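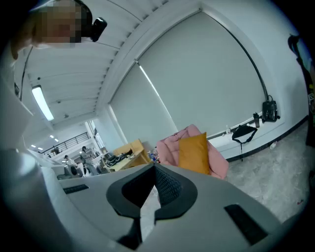 **Betreff:** Re: [Haus-Liste] Rollos, Beleuchtung und Fensterbänke in den Räumen zur Fensterseite

Sehr geehrte Kolleginnen und Kollegen,

auf die Anfrage von Frau Toma (unten im Wortlaut) antworte ich über die Liste, weil mehrere Abteilungen gleichlautende Fragen gestellt haben. Die Antworten stehen jeweils unter dem zitierten Abschnitt. Was nicht ausdrücklich geändert wird, gilt nach der Hausordnung weiter.

> Am späten Nachmittag schrieb Despina Toma:
>
> Sehr geehrte Frau Rana,
>
> seit dem Umzug in die neuen Räume sind bei uns einige Punkte offen, die ich gesammelt weitergebe.
>
> 1. In den Räumen zur Fensterseite werden die Rollos sehr unterschiedlich gehandhabt. Die einen lassen sie ganztägig unten, die anderen ziehen sie am Morgen hoch und am Mittag wieder herunter. Gibt es eine Regelung, wer darüber entscheidet? Am großen Rollo ist die Bedienung zudem recht schwergängig.

Eine zentrale Regelung ist nicht vorgesehen. Über die Stellung der Rollos entscheiden die Personen, die im jeweiligen Raum arbeiten. Bei Uneinigkeit haben die Bildschirmarbeitsplätze Vorrang, die unmittelbar am Fenster stehen. In den Besprechungsräumen entscheidet die einladende Person für die Dauer der Besprechung.

Beim Verlassen der Räume am Abend bitten wir im Sommerhalbjahr darum, die Rollos vollständig herunterzulassen. Die Räume haben sich im Juni bereits am Vormittag spürbar aufgeheizt. Im Winterhalbjahr bleibt es den Abteilungen überlassen.

Zur Schwergängigkeit: Die Firma Lukby hat die breiten Rollos geliefert und ist für die Wartung zuständig. Bitte ziehen Sie nicht schräg und nicht mit Gewalt. Wenn ein Rollo auf halber Höhe stehen bleibt, lassen Sie es in dieser Stellung und melden Sie es mit der Raumnummer. Die Reparatur eines verzogenen Rollos hat uns zuletzt 962 Euro gekostet, und dieser Betrag geht zulasten der Haushaltsstelle, aus der auch die Bürostühle bezahlt werden.

> 2. An den schmalen Rollos fällt seitlich Licht ein. Auf den Bildschirmen ist das am Vormittag als heller Streifen zu sehen. Kann man hier nachbessern, etwa mit Führungsschienen?

Der seitliche Lichtspalt ist bauartbedingt. Die Rollos hängen frei vor der Laibung und schließen nicht dicht ab; ein Mangel im Sinne des Liefervertrags liegt nach Auskunft von Lukby nicht vor. Seitliche Führungsschienen wären möglich, das vorliegende Angebot beläuft sich jedoch auf 800 Euro je Fenster. Für alle betroffenen Räume ist das im laufenden Haushaltsjahr nicht darstellbar.

Wir empfehlen zunächst, die Schreibtische im rechten Winkel zum Fenster aufzustellen. Erfahrungsgemäß genügt oft eine Drehung des Bildschirms. Wo beides nicht hilft, kann ein Antrag auf Einzelmaßnahme gestellt werden. Das Formular liegt im Intranet unter »Arbeitsplatz – Ausstattung«. Bitte tragen Sie dort auch die Uhrzeit ein, zu der die Blendung auftritt. Bekleben der Scheiben oder Rollos mit Karton, Folie oder Klebeband ist nicht gestattet, auch nicht vorübergehend.

> 3. Die Deckenleuchten brennen auch an sehr hellen Tagen. Ist das so gewollt?

Nein. Die langen Deckenleuchten werden über den Schalter an der Tür bedient, die kleinen Einbauleuchten im hinteren Bereich über einen zweiten Schalter daneben. Eine automatische Abschaltung nach Tageslicht gibt es in diesen Räumen nicht, auch wenn das in der Einweisung durch die Firma Dehghan möglicherweise anders verstanden worden ist. Die letzte Person im Raum schaltet beide Stromkreise aus.

Die Lichtfarbe der Leuchtmittel ist in zwei Räumen uneinheitlich. Das ist bekannt und wird beim nächsten turnusmäßigen Austausch behoben. Einzelmeldungen hierzu sind nicht erforderlich.

> 4. Auf den Fensterbänken steht inzwischen allerlei. Das Reinigungspersonal hat angemerkt, dass es dort nicht mehr wischen kann. Wem gehören diese Sachen, und wohin damit?

Zu diesem Punkt haben uns die meisten Zuschriften erreicht, daher etwas ausführlicher.

Die Fensterbänke sind keine Ablageflächen. Die Hausverwaltung hat nichts dagegen, wenn dort im Laufe des Tages etwas abgestellt wird. Zum Feierabend des jeweiligen Reinigungstages sind sie aber freizuräumen. Die Reinigungsfirma Mekusness ist vertraglich verpflichtet, die Fensterbänke feucht zu wischen, jedoch ausdrücklich nicht verpflichtet, Gegenstände zu bewegen. Bleibt etwas stehen, wird der gesamte Abschnitt ausgelassen. Eine Nachreinigung wird nicht gesondert vergütet und findet deshalb nicht statt.

Im Einzelnen bitten wir um Beachtung der folgenden Punkte:

- Pflanzen dürfen bleiben, wenn sie in einem Übertopf mit Untersetzer stehen und das Rollo ungehindert daran vorbeiläuft.
- Arbeitsmaterial gehört in die Schränke oder in die Rollcontainer. Zusätzliche Fachböden können formlos angefordert werden.
- Kabel, die an der Fensterseite nach unten geführt werden, sind so zu befestigen, dass sie weder in die Laufbahn des Rollos noch in den Laufweg geraten. Passende Kabelclips hält der Empfang bereit.
- Persönliche Gegenstände ohne erkennbaren Eigentümer werden vier Wochen lang im Lager aufbewahrt und danach entsorgt.

Die Sockelleisten unter den Fensterbänken werden ebenfalls gewischt. Kartons, Taschen und Papierkörbe bitte mit einer Handbreit Abstand zur Wand aufstellen. Auf den schwarzen Leisten ist jeder helle Abrieb zu sehen, und die Übergabe an den Vermieter erfolgt am Ende der Mietzeit nach Sichtprüfung.

> Für eine kurze Rückmeldung wäre ich dankbar, gern auch über die Liste, falls das für andere von Interesse ist. Wenn es für die Aufbewahrung noch Mittel gibt, würden wir einen weiteren Schrank beantragen.
>
> Mit freundlichen Grüßen
> Despina Toma

Für zusätzliche Aufbewahrung stehen im laufenden Jahr noch 2.000 Euro zur Verfügung, für alle Abteilungen gemeinsam. Daraus werden bevorzugt halbhohe Schränke der Serie Lokance beschafft, die unter die Fensterbänke passen und deren Türen sich auch bei engem Abstand zum Schreibtisch öffnen lassen. Vor der Heizung dürfen sie nicht aufgestellt werden. Bitte messen Sie die freie Wandbreite vor der Anmeldung selbst nach und geben Sie sie in Zentimetern an. Im Frühjahr mussten zwei Schränke zurückgegeben werden.

Anmeldungen nehme ich bis Monatsende per E-Mail entgegen, bitte je Abteilung gesammelt und nicht über diese Liste. Frau Toma, Ihren Wunsch habe ich bereits vermerkt; mir fehlt noch die Wandbreite.

Störungen an Rollos und Leuchten melden Sie weiterhin über das Meldeformular. Telefonisch ist die Hausverwaltung vormittags zwischen 9 und 11 Uhr erreichbar.

Mit freundlichen Grüßen

Geeta Rana
Hausverwaltung und Innere Dienste

--
Diese Nachricht ging an alle Mitglieder der Haus-Liste. Antworten gehen standardmäßig ebenfalls an alle. Für Abmeldungen genügt eine leere Nachricht mit dem Betreff »Abmelden« an die Listenverwaltung.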